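Lizeth Inga is a chess player, teacher and writer on the endgame, best known for her work with the Trundcombe Chess Club and for the rook ending study that carries her name. She learned the game from her grandfather in the river town of Paucar and was playing in adult events by the age of 15.

Early career

Inga's first notable result came at the Homley Open, where she entered unrated and finished with 6 points from nine games. Her play at this stage was sharp and often unsound. She favoured the King's Gambit with White and the Dutch Defence with Black, and later described many of these games as lost positions that her opponents had declined to win.

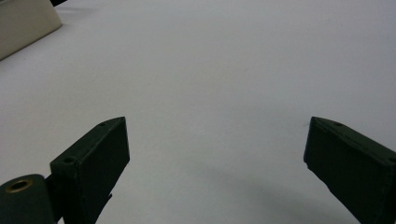
White tabletop with two dark green gripper fingers.

After moving to Drerthorpe to study, she gave up the gambit and took up quieter openings, chiefly the Catalan. The change brought steadier results. She won the Drerthorpe city championship twice and shared first place on a third occasion, losing the playoff in 33 moves after misplaying a bishop ending.

Playing style

Inga is regarded as a patient positional player. Her preferred method is to trade queens early, fix a weakness on one side of the board and then open a second front on the other. Critics have noted that she is prone to time trouble, and several of her defeats came from winning positions in the last minutes before the time control.

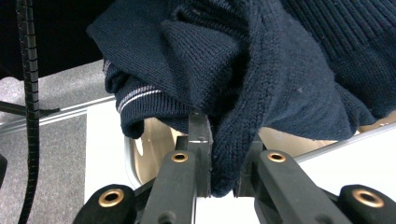 Teaching and writing

Inga began teaching at the Trundcombe club's Saturday class, which she reorganized around endings. Beginners were given king and pawn positions before any opening theory, a practice that drew some complaint from parents but was kept. Her lesson notes were collected as a handbook of 636 positions, arranged by pawn structure. A revised printing corrected a number of faulty solutions and added a chapter on fortresses.

She also wrote a column for the club's journal, in which the Inga study first appeared.
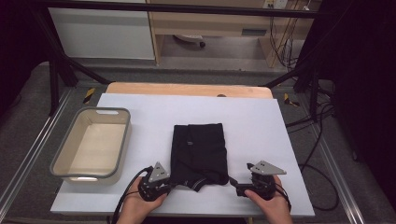
Vol. 6, No. 15

The study shows White, a pawn down, holding the draw by giving up the rook for a stalemate defence in the corner. A reader later found a second solution, and Inga published a corrected version with the black king moved one square toward the centre.

See also

Homley Open
Rook endings
Trundcombe Chess Club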